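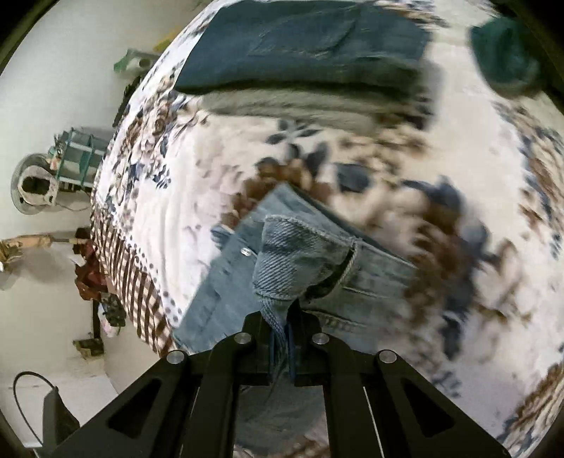
The Case for Teaching Repair

Stilbridge should restore practical clothing repair to its school program. The subject was withdrawn in 2000, when the sewing rooms at Horrocks were converted to offices, and no equivalent has been offered. Students now leave school able to buy a garment and unable to replace its zipper.

Opponents, among them Barry Haworth, argue that the timetable is full. The proposal before the district asks for eight lessons a year, which Hirkham already provides within its existing art hours. The cost of thread and needles is modest.

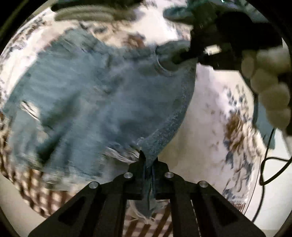 Faded denim with frayed threads.

Mending also teaches patience with materials, a quality that employers in the district regularly request. The board should approve the proposal in April and appoint a teacher before the summer recess.

Sandra Pilkington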